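Tips for Recording Steamer Demos Without Losing Your Whole Afternoon

I've been driving the arms for our kitchen recordings at Nustero since April, and the steamed bun task is the one people keep writing to me about. It sounds so easy! You lift buns out of a steamer, you put them on a plate, you save the episode, you go again. Then you look back at a day of it and half your takes are junk. So these are the habits that got my keep pile up to 1378 episodes, in no special order except that the first one matters most to me.

Decide what counts as "done" before you touch anything

Write it down on a sticky note if you have to. For us, done means every bun is on the plate and the gripper is back up and clear of the pot. I used to stop the recording the second the last bun landed, and the trained policy learned to sit there with its fingers on the bun like it was waiting for permission. Now I count a slow two after I've backed off and only then hit save.

Go down into the pot from above and take your time about it. The rim is the thing you'll bump. I come in high, get the fingers open over the bun I want, then lower. Grab, lift straight up until you're well over the rim, and only then swing toward the plate.
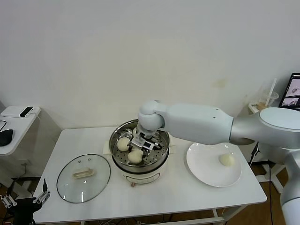 Pick a bun order and then break it

For my first batch I always took the nearest bun first, because that's what my hands wanted to do. Don't do that all day. The policy gets very sure that the near one goes first and gets confused when there isn't a near one. I do a block of 18 with one order, then switch, and I note the switch in the log. Move the plate a few inches between blocks too. Same goes for the lid – leave it on one side for a while, then the other, if your arm can reach past it.

Look through the wrist camera before you trust it

This one cost me a weekend. Shiny steel does funny things up close. The inside wall of a steamer basket throws back smears of light and color, and a pale piece of food can show up twice, once as itself and once as a blurry patch on the metal. I check the wrist view at the start of every block, with something light-colored sitting in the basket, and I turn the basket or shift a lamp if the glare is eating the edges. You won't get rid of all of it (and I don't think you should, kitchens are shiny!), but you want to be able to tell the food from the metal yourself. If I can't, I don't record.

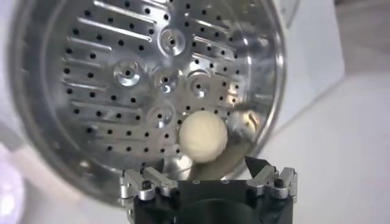

Perforated basket from the wrist camera, with a small cream-colored ball on the floor of it.

Wipe the fingertips. I keep a damp cloth by my elbow and do it every time I reset. Bun skin is sticky, and once there's a little film on the pads the next bun hangs on when you open up, and you end up doing this silly shaking move that you really don't want in your data.

Keep the fumbles that you recover from

I threw away 531 takes early on and I regret a good chunk of them. If I missed the bun, opened up, lined up again and got it, that's useful. Save it and tag it as a retry. What I do toss is anything where I reached in with my own hand, anything where a bun tore, and anything where I got lost and just wandered. If you're working with a partner, agree on the tags first. At Karkstead we had one person writing "retry" and another writing "regrasp" for the same thing and it took ages to untangle.

Treat the lid as its own task

Glass lids are hard. They're clear, they reflect, and the handle is the only part worth grabbing. I record lid on and lid off separately from the buns, starting with the gripper open and the lid flat on the table, and I vary where it sits and how the handle is turned. Start each take from a slightly different arm position too. Close slowly on the handle and lift an inch before you go anywhere, so you find out early if you've got a bad grip.

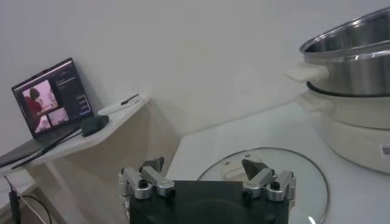

Kalliopi Giannakopoulos wrote in to say she'd go even further and split the lid into two tasks: "We had much better luck at Saludo once picking it up and setting it down were separate recordings. The setting down is where ours kept going wrong, and we needed three times as many of those." I haven't tried it yet but I'm going to on the next batch.

Rename your folders before lunch, by the way. After lunch you won't remember which block was which.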